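Crónica de una visita a Giltent, o cómo se dobla una camiseta cuando no hay prisa

En Giltent lavan, planchan y doblan ropa de trabajo para hoteles, gimnasios y un par de residencias. Me apunté a la jornada de puertas abiertas por el café, que era malo, y por la promesa de ver la nueva zona de doblado. Éramos 11 visitantes, casi todos del gremio, con esa manera que tiene la gente del gremio de mirar las máquinas ajenas como quien mira el coche del cuñado.

Nos recibió Loredana Marchetti, jefa de planta, que empezó por lo que de verdad la enorgullece: los túneles de lavado. Pasan por allí 1,700 kilos de ropa por turno y el ruido no deja hacer preguntas, cosa que quizá explique el orden del recorrido. Luego vino el almacén, luego las carretillas, luego una discusión bastante larga entre Heikki Vainio y un señor de Bromow sobre perchas. Ganó Vainio, creo.

La zona de doblado está al fondo, detrás de las planchas. A un lado siguen las mesas de siempre, con cuatro personas que hacen una camiseta en lo que yo tardo en encontrarle el cuello. Al otro lado está la célula que montó Tronitz en abril.
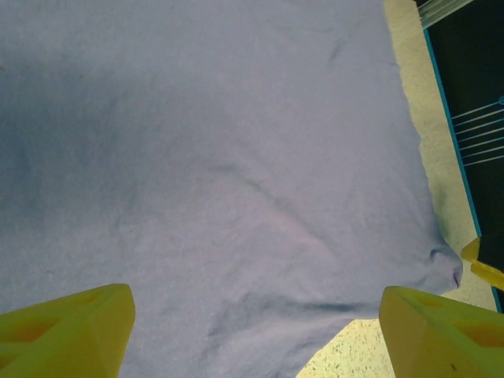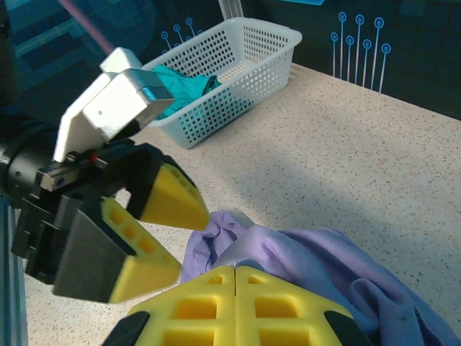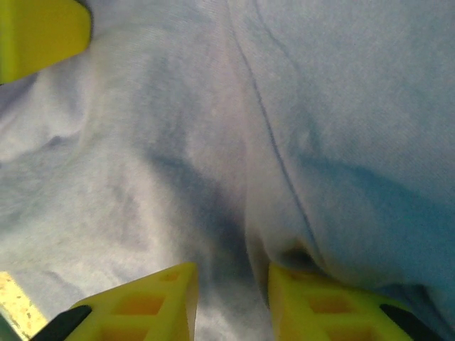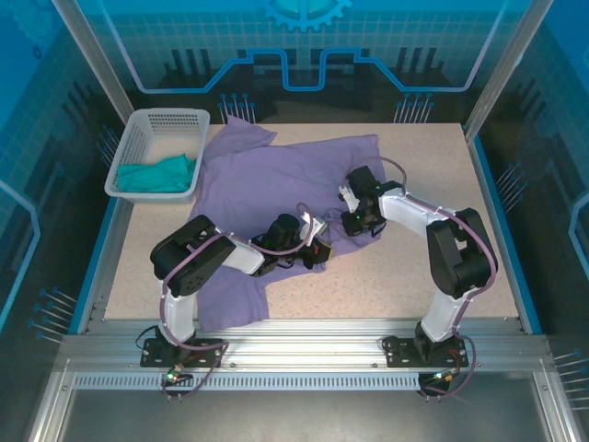
Lo que ha cambiado para la plantilla es menos vistoso que lo que contaba el folleto. Debora Gatti llevaba años en la mesa de doblado y ahora reparte la jornada entre la mesa y la célula: prepara las prendas, vigila, aparta las que salen torcidas y apunta por qué. Según ella, la muñeca derecha se lo agradece y la paciencia no tanto. Una camiseta lila hecha un ocho, con una manga recogida hacia el cesto blanco, es para Gatti un gesto que ya no piensa; para los dos brazos es un problema que hay que empezar por algún sitio, y ella tiene opiniones muy firmes sobre cuál debería ser ese sitio. Las escribe en un cuaderno de tapas duras. En Tronitz le pidieron que las pasara a una hoja de cálculo y sigue en el cuaderno.

Adelmo Rizzi, el delegado de personal, caminaba con nosotros sin decir gran cosa hasta que alguien preguntó por los despidos. No ha habido. Lo que sí hubo fue una negociación de varias semanas sobre la categoría de quien atiende la célula, que al principio figuraba como "apoyo", palabra que en esta casa equivale a cobrar lo mismo y responder de más cosas. Ahora el puesto tiene nombre propio, formación dentro del horario y un plus. El nombre es "técnica de acabado asistido". Gatti dice que en su casa la siguen llamando Debora.

También se ha movido el descanso. Antes paraban todas a la vez; con la célula en marcha alguien tiene que quedarse, así que se turnan, y de las quejas que oí esa fue la más repetida.

Al final firmamos el libro de visitas y nos dieron una toalla doblada a mano. La mía llevaba la etiqueta de Ghasemi, un cliente, y tuve que devolverla en la puerta.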